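Visit to the Zendia packing plant, Uromville
5 December 2019

I went to Uromville with a small group of visitors to see how the plant works one year after the fire in its old warehouse. The tour began at nine in the gate house. We received a vest, a helmet and a paper map.
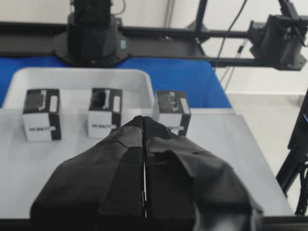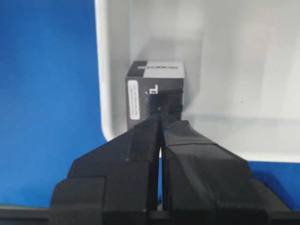
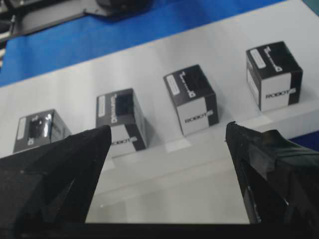
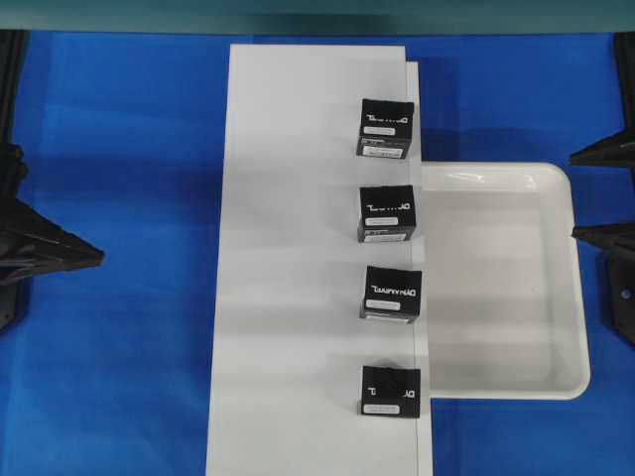 The fire started at night, in April of last year, and 28 people were on shift. All of them came out, but three were treated for smoke. The local paper, the Ogundipe Courier, wrote later that one side door was blocked by pallets. Our guide did not avoid this subject, and I respected that.

The new hall has 12 exits, each with a green light over it. We walked from the loading dock to the nearest one and were outside very quickly. The alarm system comes from Muvex, and it is tested on the first Monday of the month -- the sound is terrible, the guide told us.

I asked about the night shift. Now 40 people work on it, and every new worker must walk all the exit routes before the first day. The old warehouse still stands behind the fence, without a roof. The company wants to take it down, but the insurance case is still open.

Lunch was soup and bread in the canteen. The bus back to town left late.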